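Kurcombe Practice Shuttlecock, Yellow Skirt
Husness Racket Sports > Badminton > Shuttlecocks > Synthetic

Item code 231-Y
Sold in tubes and in club cartons
Stock: available, dispatched from Jevitlow

Overview

The Kurcombe is a synthetic shuttlecock for school halls, leisure centres and club practice sessions. It has a one-piece moulded skirt in yellow, a rounded white cork head and a dark band at the neck where the two are joined. It is intended for repeated use by mixed groups, including beginners, and is not offered as a match shuttle.

The yellow skirt is the version most halls should order. It shows well against dark curtains, brick and green or blue wall paint. In halls with pale yellow or cream walls, or under older sodium lighting, the white skirt (item code 231-W) is easier to follow. The two versions share the same head, mould and speed grades.

Construction

Head: cork, domed, white covering with a slightly matt finish. The head is bonded to the skirt and cannot be replaced separately.

Neck band: dark, wrapped once round the joint between head and skirt. On this model the band does not indicate speed. Customers used to the common green, blue and red coding should read the speed from the tube label.

Skirt: moulded plastic mesh. Thin ribs run lengthways from the neck to the open rim, crossed by finer lattice lines. The lattice is closest near the rim, where the skirt takes most of its load in flight and most of its damage on the floor. The material lets some light through at the ribs.

Rim: open, unreinforced. A thicker rim lasts longer but makes the shuttle slow to turn over after a hard stroke, so the mould has been left plain.

Speed grades

Slow: for warm halls, high ground and short courts.
Medium: for most heated sports halls in ordinary use. Supplied unless another grade is requested.
Fast: for cold halls and unheated winter bookings.

If the hall temperature changes a good deal over the year, order two grades. A medium shuttle that lands correctly in September will often drop short in January in the same building.

To check the grade, stand at the back boundary line and play a full underarm stroke, upwards and parallel to the side line. The shuttle should land a little short of the far back boundary line. If it repeatedly passes the line, choose a slower grade. If it falls well short, choose a faster one. Test from both ends and use a player with a consistent stroke.

Flight

Synthetic skirts do not behave like feather. The Kurcombe leaves the racket faster than a feather shuttle of the same nominal speed and loses that pace later in its path. Clears travel flatter. Tight net shots tumble less and recover sooner. Players moving between the two should expect to adjust their length for the first few rallies.

The skirt is compressed by a smash and returns to shape in flight. A shuttle that wobbles after every stroke has a bent rib or a creased rim and should be moved to the beginners' box or thrown away.

Packing

Tube: 8 shuttlecocks, card tube with push-on lids. Shuttles are nested head into skirt.
Club carton: 400 shuttlecocks, packed in tubes, one speed grade per carton. Mixed-grade cartons are not supplied.
Sample pack: 4 shuttlecocks, medium only, limited to one pack per club or school.

Tubes should be opened at the end marked on the label. Shuttles drawn out by the head come away cleanly. Pulling on the rim will stretch the lattice.

Storage and care

Store tubes upright at room temperature. Do not leave them in a car boot in winter or on a radiator shelf. Cold plastic becomes brittle and the ribs may crack at the first hard stroke. If tubes have been kept in an unheated store, bring them into the hall an hour before play.

No steaming or damping is needed. That treatment applies to feather shuttles only.

A skirt that has been flattened in a kit bag can usually be recovered. Dip the skirt, not the head, in hand-hot water for a few seconds, shape the rim with the fingers and stand the shuttle on its rim to dry. Keep water away from the cork. A wet head swells and the bond at the neck will fail.

Marks on the head can be wiped off with a barely damp cloth. Do not use solvent cleaners on either part.

Inspection before play

Look along the shuttle from the head end. The rim should be circular. Turn it slowly and check that no rib stands out of line. Press the head lightly from side to side; there should be no movement at the neck band. Lay the shuttle on a flat surface and roll it. It should follow a smooth curve round its own head, without a jump at any point.

Suitability

Suitable for: school lessons, social play, coaching drills, multi-shuttle feeding by hand, garden use in still air.
Not suitable for: league matches where feather is specified, or children under three. The head is bonded but could be chewed loose.

The Kurcombe may be used in the Pacheco feeder tray, which holds nested shuttles from this mould without adjustment. Shuttles with a wider skirt may jam in the tray.

Ordering

Orders received before noon are sent the same day. Club cartons leave the warehouse on Thursday only and need a signature on delivery. State the skirt colour and the speed grade on the order form. Where no grade is given, medium will be sent.

Unopened tubes may be returned within the period shown on the invoice. Opened tubes can be returned only for a moulding or bonding fault. Keep the tube, as the batch mark is printed on the lower lid.

Related items

231-W Kurcombe Practice Shuttlecock, white skirt
Pacheco feeder tray
Husness shuttle tube rack, wall fixing
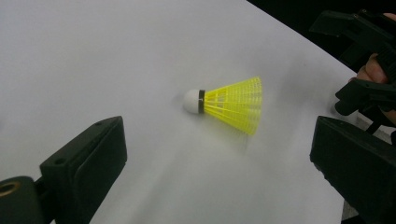
Kurcombe, yellow skirt, with white head and dark neck band.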